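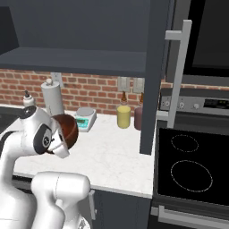
According to Raimo Karppinen, an engine that starts 33 times in a month is an engine that is being asked too nicely, and I should go back to running the plant from a whiteboard. I'd like to try one more thing before I buy the markers.

We have a small gas engine plant at Dorstead, 2 identical units, selling into the day-ahead market and then trimming the position during the day. Since spring the schedule has come out of Flillgate, which takes a price forecast, the gas price, the carbon price and the efficiency curves and gives back a run plan. The day-ahead plan is fine. It looks like something a sane person would draw: on for the morning, off through lunch when the sun does the job for free, on again for the evening, goodnight.

Then the intraday re-run gets hold of it. It re-plans every quarter of an hour, and by early afternoon the plan looks like a bar code. Unit B comes on for the minimum run of 30 minutes, goes off, comes on again. Each of these little outings shows a profit in the report. The month shows a profit too. The workshop, meanwhile, has stopped saying good morning to me.

The start cost is filled in, at 240 euros a start. Spread is calculated after gas and carbon. Minimum run time is filled in. Minimum down time is blank, as it was blank in the setup we were handed and the manual calls it optional.

What I don't get is how the tool can know about the start cost and still be this keen. In September unit B did the 33 starts mentioned above and unit A did a fraction of that, though they are the same machine bought on the same order. Is there a setting I'm missing, or is this what "optimal" means and I should get used to it?

Liam Pilkington
Tags: scheduling, start costs, intraday, small plants

Comments on this post

Pirjo Vuorinen: What does the 240 include? Just the gas burned until you reach load, or wear as well?

Liam Pilkington: Inherited number. I asked where it came from and was told "the old file." I asked where the old file was and the conversation moved on.

Pirjo Vuorinen: I know that file. Every plant has it.

Heikki Miettinen

Turn off the intraday re-run. Problem solved. We never had these troubles when the plan was made once a day and people stuck to it.

Comments on this post

Hanne Suominen: He'd also be turning off the reason they bought it. On a windy afternoon the day-ahead plan can be badly wrong by lunch.

Heikki Miettinen: Then it is wrong and we all go home at four.

Liam Pilkington: I can't fault the lifestyle, but the plant manager likes the intraday money.

Hanne Suominen
Marked as accepted

You probably have three things going on, and they are making each other worse. I had the same bar code at Ruvberg, with turbines in place of engines, so some of this will need translating.

First, the re-run is forgetful. Each quarter of an hour it looks at the plant as it stands and plans from there. Say at one o'clock it decides to start unit B for a nice bump in the price forecast at two. It pays the 240 on paper and starts the engine. At a quarter past, the forecast has shifted a bit and the bump has wandered off to three. The start is already spent, so it doesn't count any more. What does count is that running between now and three loses money, so the engine comes off as soon as the minimum run allows and is booked for a fresh start later. Every one of those decisions is correct when it is made. Put in a row they are silly. It is the way I clean the garage.

The cure is to make changing the plan cost something. In Flillgate the field is under the intraday settings and is called "deviation threshold" (or was, they rename things). It means that a new plan only replaces the old one if it's better by at least that many euros over the rest of the day. It comes set to zero, so the tool will happily restart an engine for the price of a bun. I would begin with the threshold equal to one full start cost and look at the results for a couple of weeks. If the plan goes stiff and you find yourself sitting through hours that plainly lose money, bring it down.

Second, your start cost is very likely too low. Pirjo has asked the right question. In my experience a number with no parents is usually fuel only, and fuel is the cheap part. Go and find your maintenance contract. Many engine contracts count each start as a certain number of extra running hours toward the next overhaul. Take those hours, multiply by what you pay per running hour for maintenance, and add it to the fuel. Then ask the workshop what they think is missing, and write it down even if they're rude. Use the contract you have; my number would be no good to you, and neither would anyone else's.

While you are in there, check whether the field wants a cost for a warm start, a cold start or both. If only the warm box is filled in, some versions treat cold starts as free. I found this out in front of my boss.

Third, the difference between A and B. Two identical units give the tool a tie, and it has to break the tie somehow. Usually one is preferred for the long runs by list order or by a hair's difference in the efficiency curve, and the other gets all the odd jobs. Look at whether the curves really are the same to the last digit. If they are, you can either switch the priority by hand every month or put a limit on starts per day for each unit. I like the limit, as it also protects you on the days when the forecast loses its mind.

And please fill in the minimum down time. Optional in that manual means the program won't crash without it. It says nothing about the engine.

One word on the report. The profit for each run is measured against the forecast price at the moment of the decision. If you compare it with the price you really got, I'd expect a good part of those half-hour outings to go from small green numbers to small red ones. Export the runs to a spreadsheet, put actual price next to forecast price, and sort by length of run. It is a gloomy half day but it ends most arguments.

Comments on this post

Liam Pilkington: Deviation threshold was zero. The warm box was filled and the cold box was empty. I feel seen, and not in a good way.

Liam Pilkington: Also found the maintenance contract. Starts do count as extra hours. The 240 is fuel and nothing else, so every tidy green number in the report has been flattering me since spring.

Hanne Suominen: Change one thing at a time, or you won't know which of them helped.

Liam Pilkington: I had of course already changed all of them.

Pirjo Vuorinen

Agree with nearly all of the above, with a quarrel about the threshold.

A flat threshold for the whole day is a blunt tool. At seven in the morning there is a lot of day left, and a better plan can easily clear the bar just by adding up tiny gains over many hours. At eight in the evening there is so little left that almost nothing clears it, and then you miss the one late change that was worth making. We used a plain freeze: whatever is planned for the next two hours stays put unless an engine trips or the price moves past a limit we set ourselves. After that window the tool can dream as it likes. It is easier to explain to the night shift, too. They want to know if the engine is starting, and "it depends on the rest of the day" is an answer you can give them once.

You can have both, a freeze and a small threshold. Just don't set the freeze longer than your intraday position lets you live with. If you've sold the power you still have to deliver it or buy it back, and the settlement doesn't care that your plan was frozen.

Do you also sell heat? If there is a heat customer or a hot water tank in the picture, some of those short runs may be the tool topping up the tank in the most expensive way it can find. Then the place to look is the tank limits. Ours had the lower limit set so high that the tank was "empty" most of the day. We had a Tạ add-on for the heat side that kept its own copy of the limits, and of course only one copy ever got updated.

Comments on this post

Liam Pilkington: No heat customer, only the site's own radiators, and those are on a boiler. But the freeze is a good idea. Is it in Flillgate or did you build it?

Pirjo Vuorinen: Built it. It's a rule in the script that passes the plan on to the control room. Very short script. The meeting about it was longer.

Heikki Miettinen: So the plan is made, and then people stick to it.

Pirjo Vuorinen: For two hours, Heikki.

Heikki Miettinen: It's a start.

Raimo Karppinen: 33 of them.

Liam Pilkington: Update for anyone finding this page later. I put the settings back and redid them in order, as told. The threshold alone took out most of the bar code. The new start cost took out most of what was left, and also some evening runs I had been rather proud of. Still to do: the tie between A and B, where the curves differ in the third decimal for reasons that are presumably in the old file.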